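Workshop notebook, bench 2
13 Oct 2025

Table layout for the Kuruc sorting job. Notes on baskets, the wooden unit and the lamp, mostly so that whoever sets up next does not have to work it out again.

The worktop is the butcher-block one that came over from Grevville in July. It was oiled once on arrival and has had nothing since. The finish is glossier than I would like under the ceiling lights and pencil marks do not take well on it, so positions are being set out with low-tack tape and measured from the near left corner. The tape comes off cleanly if it is lifted within a day or two. After a week it leaves a line that needs white spirit.

Baskets are the small plastic ones, in red, blue and black. Colour code as agreed: red for unsorted, blue for sorted, black for rejects and anything with a missing label. The previous sheet had red and black the other way round. That sheet should be thrown away if anyone still has it.
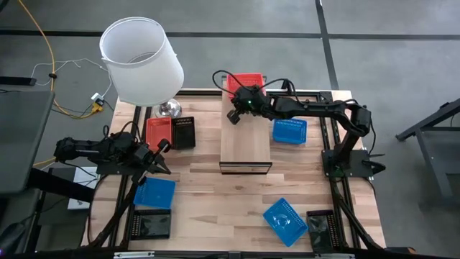
Clearance between a basket and the long side of the wooden unit is the dimension that matters. At 11 mm a basket can be lifted straight up by the rim with a gloved hand. Any tighter and the rim catches and the whole row shifts. I have written the figure on the drawing and crossed out the old one.

The wooden unit stays where it is for now. It is heavy enough not to creep. I did consider turning it through ninety degrees to free up the near side, but then the baskets have to go in a single line and the far ones are out of comfortable reach.

Table size for reference: 2000 by 900 mm. The Clovular drawing gives the long side correctly and the short side wrong, which explains why the first layout would not fit. Corrected in the shared copy.

Lamp. White drum shade, chrome base. It takes up more of the corner than the plan allows, as the plan only shows the base and the shade is a good deal wider. Treat the shade as the footprint. The lamp is also top-heavy and should go down last, after the baskets are placed. Bulb is a Trinex warm white, which makes the beige stock look yellow – check colours with the lamp off.

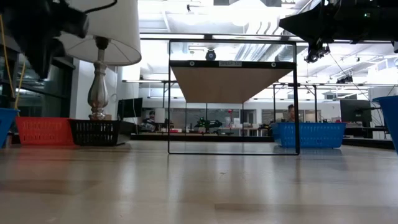
Basket condition: the slotted sides collect sawdust at the corners and a dry brush does not shift it. Warm water and a nail brush works. They need to be fully dry before they go back on the wood, otherwise they leave rings. Two of the older blue ones from the store have hairline splits under the rim and have gone in the bin.

Weights. A full basket of sorted stock came to 271 g on the small scale, basket included. Well within what the rims will take, so there is no need to half-fill them as we had been doing.

Still to do:
Re-cut the tape marks for the far row, which were set from the wrong edge.
Order felt pads for the underside of the wooden unit.
Ask Grevville whether the oil was linseed or a hard wax before putting anything else on the top.
Print the new colour code and pin it up by the door.

Left the baskets out overnight. Scale is back in the drawer, battery low.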